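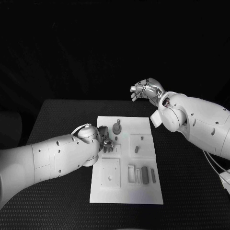
Two robot arms above a white board of small parts.

Print this page | E-mail this page

How to check a computer for unwanted browser extensions

Published 2 November 2021

Browser extensions can read the pages a user visits, including sign-in forms. The Plestance information security office asks all staff to complete the check below every 90 days. It applies to office computers and to any personal computer used for work e-mail.

Before starting

Save open work and sign out of Verard. Staff who use more than one browser must repeat the steps in each.

Step 1. Open the browser menu and choose Extensions or Add-ons. Switched-off extensions should be reviewed as well – they can be switched on again by an update.

Step 2. Compare each entry with the approved list, which held 253 extensions when it was revised in September. Check the publisher as well as the name. Copies of well-known tools often differ by a single letter.

Step 3. Remove anything that is not on the list. Do not simply disable it.

Step 4. Run a full scan with Drultora. A quick scan does not look inside browser profile folders.

Step 5. Change the passwords of any accounts used while the extension was installed, starting with e-mail. Close all other sessions from the account settings page. 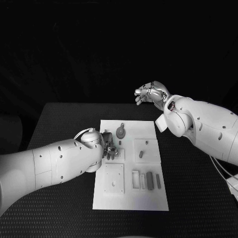 Getsemaní Xolalpa asked whether passwords saved in the browser should be deleted too, given that the extension had already been removed. They should be. Move them to the Petkov password store first, then clear them from the browser and confirm that syncing is off.

Report every removal to the service desk on extension 3000, quoting the name of the extension and its publisher.

Shares: 65 | Comments: 1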